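Wo genau ist eigentlich hier?

Als ich im August bei Trorkance in Bekville klingelte, hatte ich mit Lärm gerechnet, mit Schweißfunken, mindestens mit einem Roboterhund. Stattdessen gab es Kaffee und einen langen Vortrag über Nullpunkte (ich hatte danach gefragt, selber schuld!). Izzati Jugah leitet hier das Projekt Flelari, und sie redet über Koordinatensysteme so, wie andere Leute über ihren Garten reden.

Das Problem ist schnell erzählt: Ein Arm, der im Labor millimetergenau greift, wird in eine andere Halle gebracht und greift plötzlich daneben. Normalerweise rückt dann jemand mit Messspitze und Kalibriertafel an, und der Vormittag ist weg. 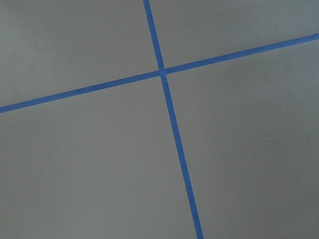

Flelari soll mit viel weniger auskommen. Der Arm fährt mehrere Positionen an, schaut mit der kleinen Kamera am Handgelenk nach unten und rechnet aus den Ansichten zurück, wo er steht. Als Anhaltspunkt genügt ihm ein Kreuz aus zwei schmalen blauen Klebestreifen auf grauem Grund — und das muss nicht einmal besonders ordentlich geklebt sein. Die Kanten sind stellenweise ausgefranst, und trotzdem sucht sich das Verfahren durch jeden Streifen eine Mittellinie und nimmt deren Schnittpunkt. Kleine Macken am Rand fallen dabei kaum ins Gewicht, sagt Jugah.

Ich wollte natürlich wissen, wie gut das klappt. Haziq Pattinasarany, der die Auswertung macht, klappte den Laptop auf und war für die nächste halbe Stunde nicht mehr zu bremsen. 2.789 Aufnahmen haben sie gesammelt, 1.747 davon für die Feinabstimmung benutzt und den Rest zum Prüfen zurückgehalten. Sechs Ansichten reichen meistens, bei schlechtem Licht nimmt das Programm bis zu neun. Schwierig wird es, wenn der Boden spiegelt, da findet die Software gern mal Linien, wo keine sind.

Den älteren Ansatz der Gruppe, Fallahi, haben sie dafür in die Schublade gelegt. Der brauchte gedruckte Muster, und die wellten sich ständig. Pattinasarany trauert ihm ein bisschen nach, glaube ich. Jugah kein Stück — sie will als Nächstes ausprobieren, ob auch ein einziger Streifen genügt.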